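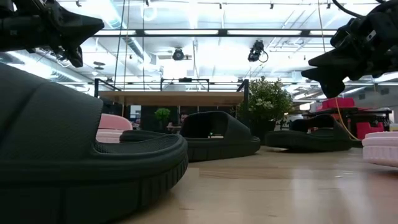
Photo: Fikham

Luminița Jitaru spent most of the fall watching two robot arms pick up sandals. She runs data collection at Fikham, in Kista, where the current job is to teach a pair of arms to sort a mixed pile of slides into matching pairs. The arms don't know how yet. For now people drive them, and every attempt is recorded for a model to learn from.

"We have 1608 recordings as of this morning," Jitaru said. "Of those, 1043 are good enough to train on. The rest have something wrong with them. The operator stopped halfway, or a camera dropped out, or the notes don't match what's in the video."

The rejected recordings stay on the server. Jitaru said she used to delete them and regretted it, because the team later changed its mind about what counted as a bad one. A fumbled grasp followed by a clean second try was thrown out in the early weeks. Now it goes in.

"If you only show it perfect runs, it has never seen what to do after it misses," she said. "It misses once and it's lost."

The choice of footwear came out of a long argument. Socks were the first idea, and Jitaru still thinks they would have been easier. Slides have a stiff sole, a wide strap and an opening that faces one way or the other, so there are several places to take hold of one and some of them are bad. Grab the strap from above and the shoe swings. Grab the sole at the heel and it tends to twist as it comes up.

Black and pink ones are both in use. Color makes half the job simple, she said, and that worried her at first. A model can learn to put pink with pink and never look at which is the left shoe.

"So we have to have more than one pair in the same color. Then color doesn't save you. You have to look at the shape."

Four operators share the work, and each has a style. One goes in low and slow. Another lifts the shoe high and turns it in the air before setting it down. Jitaru does not correct either of them as long as the pair ends up together with the toes pointing the same way. She does ask them to swap stations through the day so that one person's habits don't end up attached to one kind of layout.

Between recordings the shoes are moved around by hand. People are poor at doing this randomly, she said. Left alone, they set shoes down in rows, or leave them neatly apart. The team now uses a small program called Viveck that prints a rough layout for the operator to copy, including ones with a shoe lying across another or one hidden behind the rest. A session is 10 recordings, followed by a break.
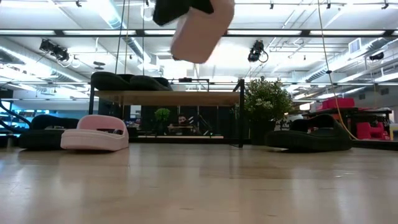
A reader of our December issue wrote to ask why any of this needs real shoes at all, when a simulator could turn out more examples overnight than a crew could record in a year. We passed the question on.

"We tried it," Jitaru said. "It was useful for reaching. The arm learned to get to the right spot. Then it closed on the strap, and the strap in the simulator didn't give the way a real one does. We could spend the winter fixing the strap or we could spend it recording."

She has not ruled out going back to it. Her plan is to use simulation for the layouts and people for the contact, once there is enough of the second to compare.

Asked how much is enough, she said she didn't have a number she trusted. The last model trained on the set could pick up a single shoe most of the time and had trouble with the second, often putting it down facing backward. She wants more recordings that begin with one shoe already placed.

"That part is short, so we never had much of it," she said. "I'm scheduling it for next week. The operators think it's dull, and they're right."

Home | News | Interviews | Labs | Events | Subscribe | Contact

Related
Labeling failed grasps: what to keep
Breathnach opens a second teleoperation room
A short guide to writing task notes for operators
Why cloth is still hard for two arms
Readers' letters: simulation or the real thing?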